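6 Apr 2026

Stone sealer trial, continued. Dark marble only in this entry; the limestone offcuts are on their own page. Yip wants an answer on the water-based sealer before the next countertop goes out, so the solvent-based one is the control and gets no further comment unless it misbehaves. 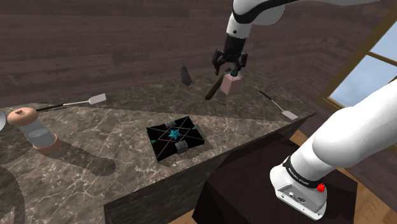
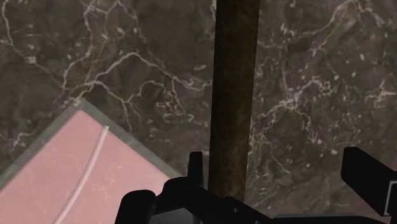 Dark veined marble, rendered.

Mestance Surface Finishing Workshop

Samples: offcuts from the Varkovar slab, honed, edges left sawn. Wiped with acetone, left overnight on battens with an air gap underneath. Weighed before coating and again this morning.

Sealer A is the Prollovari water-based. Sealer B is the old solvent type from the steel cabinet. One coat each, applied with a folded lint-free cloth, residue buffed off once the surface began to drag. Lid back on the can straight away this time.

Coverage. A goes on thin and beads over the white veins before it settles. Had to work it back and forth across the wider ones. B wets out evenly in a single pass. No difference between them on the brown ground.

Gloss, 60 degree head, mean per sample:
Uncoated: 67
Sealer A: 80
Sealer B: 80

Did not expect a tie. Recalibrated on the black tile and repeated, same result. The gloss figure is therefore no help in choosing. By eye B is a shade darker under the window and the same as A under the bench lamp.

Stain spots: coffee, olive oil, red wine, lemon juice. Watch glass over each, left for 2 hours, blotted, rinsed, dried.

Coffee – clean on both.
Wine – clean on B. Faint ring on A, only where the spot sat across a vein.
Oil – clean on both. The uncoated piece took a dark patch which has not moved after a poultice.
Lemon – etched on all three, as it should. A sealer does nothing about acid on calcite. Put this in the care sheet in plain words; the present wording reads as if it does.

The wine ring on A is the only real finding. Suspect the veins are more porous than the ground and one coat leaves them short. Could also be poor buffing on my part. A fresh piece with two coats of A will separate the two, provided the first coat is buffed the same way.

Drying: A still slightly tacky along the sawn edge at midday. Edges drink more than the face, so flood them first and come back to them.

To do
– second coat on a new offcut, sealer A, repeat wine and coffee only
– reweigh everything after a full cure
– order more watch glasses, two chipped
– move the gloss meter off the windowsill
– relabel the B can, label is coming away and the batch code is half gone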